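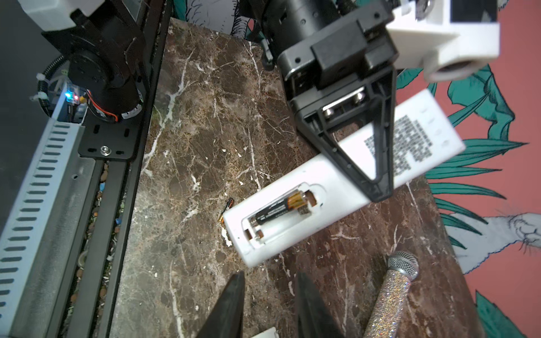
White remote, face down on the bench, cover off and one AA in the slot.

Home | Kitchen | Laundry | Small Repairs | About
Search this site Go
Print this page | E-mail to a friend

How to change the batteries in a remote control (and what to do when that doesn't fix it)

10 Sep 2018

Every household has its own ritual for a dying remote. Ours begins with pressing harder. Then comes pointing it from a different angle, then walking up to the telly with an outstretched arm, and finally the roll, where you spin the old batteries with your thumb and get another 20 minutes out of them. I have seen the roll keep a remote going from one November to the next.

At some stage you have to do it properly.

What you need

Fresh batteries of the right size, and both the same brand and age. A dry cotton bud. A pencil eraser. White vinegar if things have gone crusty. A saucer, for reasons that will be obvious to anyone who has chased a battery under the fridge.

1. Clear a spot

Use a hard surface with decent light. A kitchen bench is ideal, although a heavily patterned stone one will swallow any small dark object you put down on it. Wipe up the toast crumbs first. They get into the compartment and stay there for the life of the appliance.

2. Get the cover off

Turn the remote face down. Most covers have a ridged patch or a little arrow: press there with your thumb and slide. Some have a clip you squeeze and lift instead. If it won't budge, check for a tiny screw before you reach for the butter knife. I went straight for the knife with the Telodham that came with our bedroom fan, and its cover has been held on with sticky tape ever since.

Put the cover in the saucer.

3. Check the size and look at the way they face

AA and AAA are the usual ones, and they're not interchangeable, whatever your uncle managed with a bit of foil. The size is often moulded into the bottom of the compartment, along with a plus and a minus. The flat end of the battery goes against the spring, where there is one.

4. Take both old ones out

Both. Changing one and leaving its tired mate in there is false economy, and mixing old with new is a good way to get a leak. Push towards the spring and lift the other end. If one is sitting crooked, ease it up with a fingertip and leave the metal tweezers in the bathroom.

Old batteries go straight into a jar for recycling, never back on the bench beside the new ones. They look identical. You'll spend the next half hour testing combinations like a safecracker.

5. Clean the contacts

If the metal is just dull, a few light rubs with the eraser will do it. If there's white or greenish crust, put on gloves, dampen a cotton bud with vinegar, dab, then go over it with a dry one. Leave it open for 30 minutes before anything goes back in.

6. New ones in, cover on

Spring end first, then press the other end down. Each battery should lie flat and not rattle. If one sits at an angle it isn't home, and the cover will bulge. Slide the cover on until it clicks.

Still dead?

Take the batteries out, hold down the power button for 7 seconds, put them back and try again. Then look at the remote's front end through your phone camera while pressing a button. On most infrared remotes you'll see a faint flicker on the screen. Some phones filter it out, so try the selfie camera as well.

If there's a flicker, your trouble is at the telly end. Move the pot plant.

If there's none, you're up for a replacement. Our lounge room one is now a Trumar universal, which has over 500 codes in its booklet. Ours was on the second-last page.

Print this page | E-mail to a friend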